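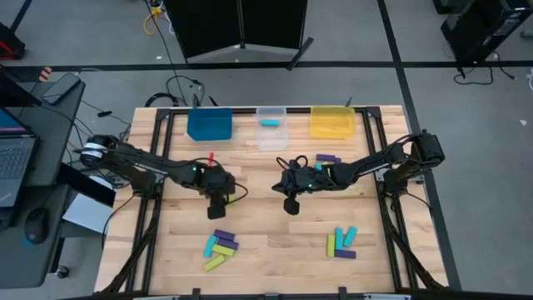
# About Brolis

Brolis designs and sells small electronic boards for people who build their own instruments, controllers and test gear. We are based in Ellham, in two units of an old printing works near the rail yard. Most of what we make is a circuit board smaller than a playing card, with header pins down both sides and a page of documentation that we try hard to keep correct.

Our main line is sensor interface boards. A bare sensor chip is often cheap and good, but it comes in a package that is hard to solder at home, runs at a voltage your microcontroller may not use, and has a data sheet written for engineers at large manufacturers. We put the chip on a board with a regulator, level shifting and the right capacitors, and we write a library that gets a reading out of it in a few lines of code.

## How we started

The company was started by Hermenegildo Escobedo, who had spent years repairing lab scales and temperature controllers. He kept needing a clean way to read load cells from a small microcontroller, and the boards he could buy were noisy. He drew his own, had a small batch made, and sold the ones he didn't need through a hobby forum. They were gone in a few days. The second batch was 235 boards, hand-assembled at a kitchen table with a toaster oven, and it paid for a proper reflow oven.

That first board is still in the catalog. It is on revision 4 now. The pinout has never changed, so a project built around the original will take the current one without rewiring.

## What we make

The catalog is short on purpose. At present it covers:

- Load cell amplifiers, in single and dual channel versions
- Thermocouple and RTD boards
- The Minmont, a small data logger with a microSD slot and a coin cell clock
- Bus extenders and level shifters for I2C and SPI
- Breakout boards for pressure, humidity and light sensors

The Minmont is our best seller. It wakes on a timer or a pin change, takes its readings, writes them to a plain text file and goes back to sleep. People have put it in beehives, greenhouses, river gauges and at least one church organ. We know about these because customers write in, usually with a question about battery life.

We do not make displays, motor drivers or radio modules. Other companies do those well, and we would have to hire people we don't have.

## How the boards are made

Bare boards come from an outside fabricator. Everything after that happens in Ellham. We stencil the solder paste, place the parts on a pick-and-place machine, run them through the oven, and inspect every board under a microscope. Through-hole connectors on the larger boards are soldered by hand.

Each board is then powered up and tested on a fixture. The fixture checks supply current, talks to the chip over its bus and compares a reading against a known reference. Load cell boards get a longer test for drift. If a board fails we look for the cause. Many can be reworked, and the rest go in the scrap bin or get used as soldering practice by new staff.

We build in runs of up to 1100 boards. Smaller runs cost more per board, but they let us fix a mistake before it has gone out to everyone. When we do find a mistake, it goes on the errata page for that product with the affected batch codes. The batch code is printed on a white label on the underside.

## Open files

Schematics and board layouts for every product are free to download from the product page. So are the libraries and the test code. You can change them, build your own version and sell it, as long as you keep the license file with it and don't use our name.

We get asked whether this costs us sales. It may cost a few. It also means customers find errors for us. The clock drift fix in the Minmont library came from a user named Tomaszewski, who sent in a month of logs and a patch. We tested the patch through May and it has shipped with every unit since.

## Schools and clubs

We have sent over 3000 boards to schools, colleges and maker clubs at the classroom price. Any teacher or club leader can ask for it. Write to us from your school or club address, tell us which board you want and how many, and we will send a quote. Orders for a full class are packed in individual bags with the header pins included.

Cosmetic seconds, meaning boards with a scratched legend or a crooked label, are sold at a lower price when we have them. They pass the same electrical tests.

## Support

Support questions are answered by the people who design and build the boards. Email is best. Please include the batch code, a photo of your wiring, and the smallest piece of code that shows the problem. We usually reply within two working days, longer when a production run is on.

Boards that arrive faulty are replaced. If you have connected the power backward, tell us anyway. The newer revisions have reverse polarity protection, and on the older ones the regulator is often the only part that fails. We can send you a new one with instructions for swapping it.

## Visiting

We don't have a shop counter, but local customers can pick up orders from the Ellham unit by arrangement. Use the side door, and ring the lower bell.

*Page last updated July 28, 2019*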